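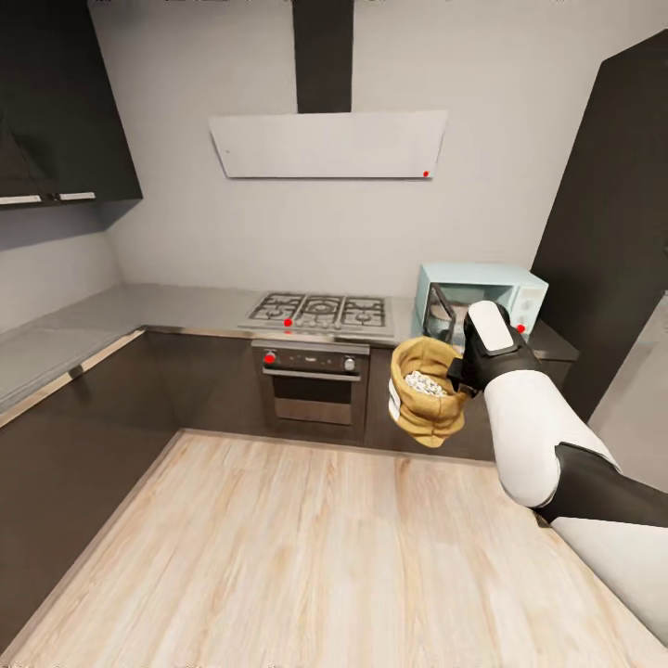
El brazo, con el saquito en la pinza, delante del microondas de la cocina simulada.

Llevo todo el invierno montando un brazo robótico en el taller compartido de Cusberg y cada vez que lo cuento me preguntan lo mismo: ¿y cuándo lo enciendes? Pues lo enciendo todas las tardes, pero dentro del ordenador. El de metal sigue a medias encima del banco, le falta la muñeca, y mientras tanto su gemelo virtual ya anda paseando sacos de legumbre o grano por una cocina que no existe. Y me parece estupendo, oye.

En el taller hay dos bandos. Unos dicen que simular es jugar a las maquinitas, que un robot se aprende apretando tornillos. Otros, entre los que me cuento desde hace poco, pensamos que antes de apretar el primer tornillo conviene haber tirado el saco al suelo unas 3000 veces sin tener que barrer. Yo era del primer bando, lo confieso. Mi proyecto anterior, Barbu, lo hice entero a ojo y acabó con dos servos quemados y una marca muy fea en la pared de mi casa (mi casero todavía no lo sabe).

Con Clumness, que así se llama el de ahora, empecé por la cocina. Placa de gas, horno, campana, armarios oscuros, suelo de madera clara... Tardé 4 fines de semana en dejarla a mi gusto y sí, ya sé que es una barbaridad para un decorado. Pero es que el decorado es medio problema. Un brazo que se mueve de maravilla en el vacío se vuelve torpísimo en cuanto tiene una encimera al lado y una puerta de microondas que puede quedarse entreabierta.

¿Y por qué un saquito de arpillera? Podría haber cogido un cubo, que es lo que coge todo el mundo, con sus caras planas y su peso bien repartido. Qué aburrimiento. En mi cocina de verdad no hay cubos, hay bolsas abiertas, cosas blandas, cosas que se vuelcan. Si la ambición de los robots domésticos es ayudarnos en casa, que practiquen con lo que tenemos en casa.

Ahora bien, tampoco me compro el cuento entero. La simulación miente, y miente con muy buena cara. La tela no pesa como debería, los granos son más obedientes que los de mi despensa y el suelo está siempre limpísimo. En el foro de Revadport, donde publico mis avances, veo a gente presumir de resultados perfectos sin haber tocado un motor, y ahí sí que me planto - un vídeo bonito no es un robot. Yo me he puesto una norma: por cada 30 horas de ordenador, una tarde entera de destornillador. La cumplo regular.

El jueves toca la muñeca, si llegan los rodamientos. Y si no llegan, seguiré con el saco, que todavía tengo que afinar el agarre.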